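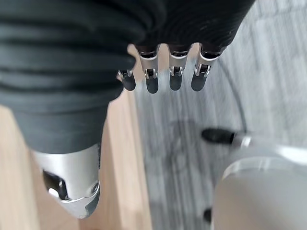 **Figure 2.** Hand above the floor, fingers pointing down.

### 4.2 Low storage and the problem of the top surface

Low cabinets are wonderful places to study how paper moves through an office. They do two jobs at once: the inside is storage, and the top, sitting at a handy height, becomes a table whether or not it was meant to be one. At Lanex, where we logged 985 moves of folders, binders and box files during March, we were delighted by how often the two jobs got in each other's way. The logging sheets were coded by Macarena Paredes and Petro Vakulenko, who worked separately and then met to settle the entries on which they differed.

We used the term *parked* for any item set down on a surface while a person was busy with something else, and *filed* for any item placed on a shelf and left there until the end of the session. The line between the two is less clear than it sounds. A binder lying flat on a shelf may be filed for good, or it may have been dropped there on the way to somewhere better, and only the later entries in the log can settle the matter. 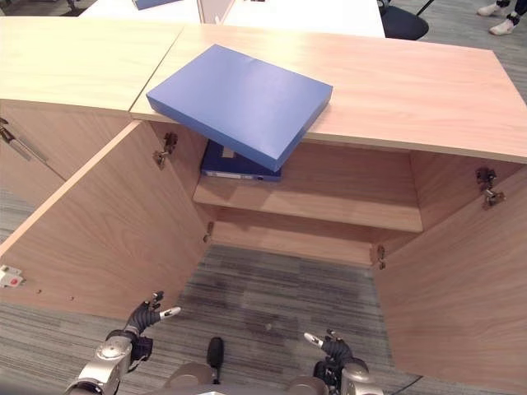 Boxes parked near the front edge turned out to be the richest cases in the whole set. An overhanging box changes how the shelf below is used: people reach around it, they slide things in from the side, and they look twice before shutting a door. In our interviews, staff talked about the shelf and the top as if they were one place ("it's on the Polishchuk cabinet" could mean either), and we came to think they had a point. We therefore treat each cabinet as a single unit in the analysis, with the top counted as its highest shelf.

Labels deserve a closer look too. Sasham, the filing scheme in use at the site, asks for a written label on every spine and front cover before an item goes into storage. It is a good rule, and staff liked it! But the rule says nothing about what to do with a folder that has a label window and no label. 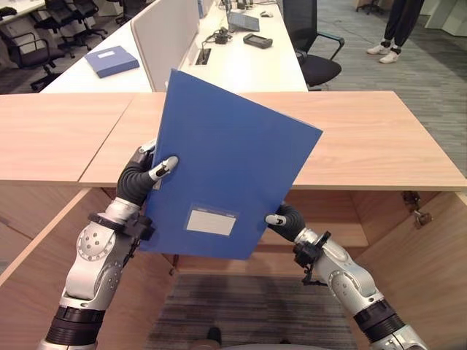

Unlabeled folders traveled farther than any other kind of item. They were picked up, turned over, opened, closed and put down again, often on a different desk, and 7 of them crossed the room more than once before reaching a shelf. Color helped a little, mostly for people who had packed the folders themselves. Box files behaved quite differently, and tended to stay where they were first put down, even when that was the middle of someone's work area. We return to them in Section 4.3, where the same log is sorted by size and weight.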